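About Wundunora

Wundunora develops software for two-armed robots that handle ordinary household and workplace objects. The company writes the layers that sit between a camera image and a moving joint: perception, task planning, arm and hand control, and the tools engineers use to inspect all three. Wundunora does not manufacture robots. Its customers bring their own hardware, and the company's software is configured to suit it.

Our Software

The core product, Skurunari, is a planning and control package for arms fitted with multi-fingered hands. It accepts a task written in plain terms, such as opening a container or placing an item inside it, and produces a sequence of motions for both arms. Each motion is checked against the joint limits of the robot, the position of the other arm and the surfaces nearby. Where a check fails, the planner records the reason in language that an operator can read without consulting the source code.

Veva is the companion tool for recording and review. It stores camera images, joint positions and planner decisions on a single timeline, so that an engineer may stop at any moment of a run and see what the system believed at that point. The current task library holds 1367 recorded runs, of which 783 involve objects with a lid, door or drawer.

Small hinged objects receive particular attention in this work. A lid changes the outline of an object when it opens, and a perception model that has learned only the closed shape may lose track of it or report two objects in place of one. 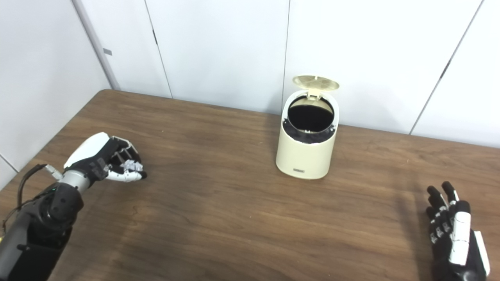 For this reason Skurunari treats the body and the lid as separate parts joined by a hinge, and estimates the angle between them each time a new image arrives. The planner then decides which hand should approach and from which side. Dark interiors remain difficult for depth estimation, and the perception group continues to publish its error figures with every release - including those that have grown worse since the release before.

How We Work

Software changes are tested first in simulation and then on physical arms. A release candidate must complete 632 simulated tasks before it is admitted to the laboratory. Engineers who write planning code are expected to spend part of each month operating the robots themselves, and every member of staff may halt a physical test.

Technical direction is the responsibility of Ecaterina Pop, Head of Planning and Control. Her group maintains the motion planner, the hand controller and the interface specification. The perception and tooling groups report separately and share a common review process.

Lahtinen Laboratory

Physical testing takes place at the Lahtinen laboratory, which adjoins the main office. Its workstations can be booked by customers who wish to evaluate a new hand or arm before purchase of a license. Visits are arranged in advance through the office, and the laboratory is closed to visitors throughout July for calibration and maintenance.

Page last reviewed 19th May.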